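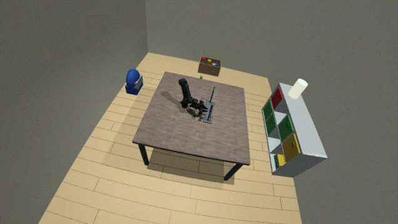

Flarnuvell playroom scene, with the gripper beside the rack piece on the table.

Flarnuvell Club Edition
Robot arm simulator for schools, clubs and student projects
Sold by Danzer Teaching Equipment

£122 per club, per school year
Download only. Site code sent by email.

Overview

Flarnuvell Club Edition lets students program and drive a table-mounted robot arm on an ordinary computer. It is meant for clubs that have one real arm, or none, and more students than can stand round it. Each student works in their own copy of the room and can reset it at any time.

The licence covers one club or class with up to 50 student accounts. Teacher accounts are free and are not taken off the total.

The playroom scene

The playroom is the scene most groups start with. The arm stands on a square table with plenty of bare tabletop to work on. The room has a plank floor, a low shelf with red, green and yellow bins, and an open wooden box near the back wall. Lighting and shadows are switched on by default. On older laptops, turn shadows off under View.

The first task uses the small grey-blue rack piece. Students bring the gripper up to it, close the fingers, lift and set it down on a mark they choose themselves. The second task asks for the same move from a different start angle. Object positions can be edited in the scene file, and an edited room can be shared with the whole group.

Programming

Students can write in blocks or in Python. Both views show the same program, so a pair can swap between them. Joint angles, gripper opening and speed are available as plain numbers. A manual mode with on-screen sliders is included for the first session.

Every run is saved with its program and can be played back at half speed. A club account holds 2,000 saved runs. Older ones can be exported before they are cleared.

Competition use

The Gorer Cup for school teams uses Flarnuvell for its qualifying round in May. Teams enter a single program file, and judges run it in the playroom scene with the rack piece moved to a position the team has not been given. The Club Edition includes the judging script, and teams may use it for practice as often as they like.

From a club

"We meet on Friday after lessons and have an hour, including getting the laptops out. They used to spend most of it queueing for the arm. Now they test in the simulator first and bring me a program to try. Gripping at an angle still catches nearly all of them out." Hermine Haslinger, robotics club, Rindville School

What you get

Simulator for Windows and Linux
Playroom scene and blank table scene
Twelve task sheets with teacher notes (PDF)
Judging script
Email support in term time

Requirements

8 GB of memory
1,081 MB download
Mouse recommended
Internet connection needed for sign-in and for sharing scenes

Not included

Robot arm hardware. Programs can be exported to a real arm with the separate Flarnuvell Link cable and driver.

Orders and questions

School purchase orders are accepted. For trial codes or licences for more than one club, write to Rupert Zwahlen at the Danzer schools desk.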